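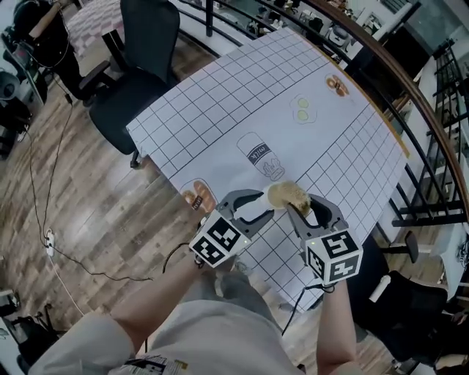 The upper floor at Broltidia was checked for the open day in February 2022, when visitors from Clilia and the Jelínek technical college will watch the hand-held gripper work and have a go themselves. The check was made with normal work going on, so that the comments deal with the room as it is used. Most of the points come from the table with the printed food sheet. The operator has a gripper in each hand and is looking down at the milk bottle and the plates, and a thin cable trails from the right-hand gripper. On the boards to the left of the table there are black power cables running to a white power strip. Both matter more on a day when people who do not know the room are walking through it.

Marking: OK = no action. A = action before the open day. W = watch on the day. N/A = does not apply.

1. ARRIVAL AND ROUTE

1.1 Visitors signed in at the ground floor desk. OK.
Comment: Use the paper sheet as well as the tablet. The tablet was slow in July.

1.2 Route to the upper floor clear and marked. A.
Comment: Arrows needed at the foot of the stairs and again at the top. Two boxes of packing foam on the half landing to go to the store.

1.3 Group size agreed. OK.
Comment: 8 visitors at the most on the upper floor at any time, not including staff. The rest of the group stays downstairs with the Fara display and changes over. Jelínek have asked to bring a larger class. They have been told it will have to be split.

1.4 Visitors unable to use the stairs. A.
Comment: The goods lift may be used with a member of staff. The light inside it was flickering and has been reported. If it is not repaired, set up a second table downstairs with the spare grippers.

2. FLOORS AND CABLES

2.1 Walking routes free of trailing cables. A.
Comment: Fails as it stands. The cables cross open floor on the left of the table as the operator faces it. Reroute along the wall if the leads are long enough, otherwise fit rubber covers. Tape alone will not do. It lifted off the wooden floor last summer and someone caught a heel in it.

2.2 Power strips off the floor where visitors walk. A.
Comment: Fix under a desk. Do not plug one strip into another to gain length. Order a longer lead if one is needed.

2.3 Portable equipment tested and labelled. A.
Comment: Labels in date on the desk equipment looked at. The laptop charger for the demonstration table has no label and is not to be used until it has been tested.

2.4 Chairs. W.
Comment: The office chairs roll easily on the boards. Push them under desks before each group comes up. No chairs at the demonstration table, people stand.

3. RAILING AND LOWER FLOOR

3.1 Handrail and metal uprights secure. OK.
Comment: Pushed by hand along the whole curve. No movement.

3.2 Objects kept away from the edge. A.
Comment: People work at desks on the floor below. Nothing to be put on or leaned against the rail, and that includes cups, phones, bags and coats. A coat rack is to be placed at the bottom of the stairs.

3.3 Visitors standing at the rail. W.
Comment: They will want to look over, and they may. One member of staff stands on that side throughout. Schools to be told beforehand that there is no leaning over or sitting on the rail.

3.4 White shelving. A.
Comment: Not checked for fixing. Move anything heavy to the bottom shelves and check the wall brackets.

4. DEMONSTRATION TABLE

4.1 Table stable. OK.
Comment: Leaned on from each side. A small rock at one corner, cured with a pad under the foot.

4.2 Grid sheet flat and secured. A.
Comment: Clip the sheet down at the corners. When visitors rest their arms on it, it creeps, and then the positions have to be set again. The clips must be the low kind so that sleeves do not catch.

4.3 Objects suitable for handling. W.
Comment: Soft items only, such as the tan bread-like piece the operator is holding in the right gripper. For the younger groups, say plainly that none of it is food. Wipe or change the pieces between groups. Any piece that has started to crumble goes in the bin.

4.4 Space round the table. A.
Comment: Allow 50 cm clear behind the operator's elbows. Visitors waiting their turn stand on the far side of the table, facing the operator.

5. HAND-HELD GRIPPERS

5.1 Jaws free of sharp edges and cracks. OK.
Comment: Both grey jaws felt along the edge with a bare finger. Pinch risk at the hinge is low but worth mentioning. Show visitors where the fingers go before handing one over.

5.2 Marker cubes fixed firmly. W.
Comment: People tend to take hold of the white cube when they are passed a gripper. It is not a handle. Pass it over handle first. If a cube is knocked, stop and check the tracking before going on.

5.3 Cable on gripper. A.
Comment: Give the cable enough slack to reach across the sheet, and clip the remainder to the table leg so that it does not hang in front of the operator's knees. Check the plug end after each group.

5.4 Cleaning between users. A.
Comment: Wipes and hand gel on the table. Replace the empty gel bottle.

5.5 Length of turn. OK.
Comment: 3 minutes each. Longer than that and the queue starts to press forward.

6. PEOPLE AT WORK

6.1 Staff at nearby workstations informed. A.
Comment: Desks on the upper floor will stay in use. Screens showing customer work to be locked or turned before a group comes up. Clilia have signed the confidentiality form, Jelínek have not yet returned theirs.

6.2 Photographs. W.
Comment: Allowed at the demonstration table only. Ask before taking any with a person in them.

7. FIRE AND FIRST AID

7.1 Exits unlocked and signs lit. OK.

7.2 Numbers within the limit for the floor. OK.
Comment: Limit is 28 for the upper floor. Staff and visitors together will be well under.

7.3 First aid box. A.
Comment: Plasters low. Box to be moved from the kitchen to the top of the stairs for the day.

7.4 Evacuation explained at the start of each tour. W.
Comment: Add to the welcome talk. The assembly point has moved to the far side of the car park, and the old map by the door is to be taken down.

RESULT
Open day may go ahead once all items marked A are closed. Items 2.1, 2.2 and 3.2 must be seen and signed by the inspector in person. A photograph by email will be accepted for the others. Recheck the evening before, with the table set out and the cables in their final position.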